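Cuaderno de taller, mesa de pino
16 de julio de 2018

Empiezo tarde, la mañana se fue en buscar la llave del armario (la tenía Rosaire, cómo no). Hoy toca el soporte de alambre negro y los cuencos pequeños azules. Impi quiere saber si el soporte sirve para el estante de Cirkisska o si pedimos otro modelo a Girard antes de que cierren por vacaciones.

Material en la mesa: el soporte y el cuenco pequeño azul. Todo lo demas fuera, al carro.

Nota sobre el tablero: pino claro, con nudos. Jozef propone lijar y dar aceite. Yo lo dejaría como está hasta terminar la serie, si cambiamos el acabado a mitad las patas van a resbalar distinto y no podremos comparar con lo de enero. Pendiente de hablarlo.

1. Cuenco en el soporte

Colocado casi vertical, con la boca hacia fuera. Lo que buscamos: que el borde quede apoyado y que las patas no se muevan al soltar. El soporte es muy fino, patitas dobladas, poco peso. Con un plato llano no me preocuparía, pero el cuenco tiene fondo y tira hacia delante. Apuntar SIEMPRE si se suelta de golpe o despacio, la otra vez mezclamos las dos cosas y Hélène tuvo que tirar media hoja.

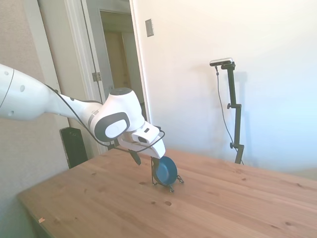
2. Cuenco fuera, soporte solo

Segunda posición: cuenco plano sobre la madera, detrás, y el soporte delante, vacío. Sirve de referencia para medir el hueco. Medidas con la regla corta:
- entre patas, por fuera: hecho, está en la hoja de Hélène
- altura del montante: hecho
- hueco útil: repetir, me bailó la regla

Ojo con las patas. Son dos alambres casi paralelos que acaban en un rizo pequeño, y el rizo se engancha en el trapo al limpiar. Ya me pasó dos veces. Limpiar con el soporte levantado, no arrastrar.

También: con el sol entrando por la ventana la parte derecha del tablero se pone muy clara y cuesta ver las marcas de lápiz. Usar lápiz blando o cinta. Brittany dice que quedan 15 tiras de cinta cortadas en la caja Kivex, no las he encontrado. ¿Cajón de abajo?
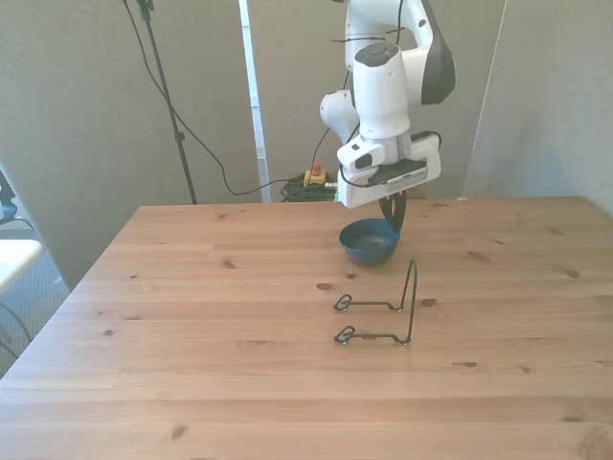 Cuenco sobre el tablero, soporte vacío delante.

3. Cosas sueltas

- Los nudos. Uno queda justo a la izquierda del soporte y otro a la derecha del montante, me vienen bien de guía para volver a ponerlo en el mismo sitio. No tapar con cinta!!
- El azul del cuenco. Por dentro a ratos me parece verdoso y por fuera es marino mate, depende de la luz. Para la ficha poner «azul» y ya, que Rosaire decida el nombre comercial.
- Si alguien va a Prallwood que pregunte por topes de goma finos para alambre. La bolsa de 100 nos sobra, pero no venden menos. Probar primero con un punto de silicona en cada pata.
- El carro chirría otra vez.

4. Dudas

¿Tiene sentido un soporte de platos para un cuenco? Impi dice que en la tienda lo van a poner así en el escaparate sí o sí, boca al frente para que se vea el interior. Vale. Entonces lo que hay que dar es el ángulo, no una opinión. Necesito la escuadra pequeña, que está en el otro taller.

Jozef sugiere doblar un poco el montante hacia atrás. Ya viene algo inclinado de fábrica. Si lo forzamos más no sé si el alambre aguanta, y además dejaría de ser la pieza que se vende. Probar solo con el segundo soporte, NO con este.

Para mañana:
- repetir hueco útil
- escuadra
- preguntar a Hélène si quiere las medidas en mm (la hoja vieja estaba en cm, lío)
- cinta
- llamar a Girard antes de comer, despues no cogen el teléfono

Dejo el cuenco y el soporte en la bandeja de la estantería, con papel entre medias.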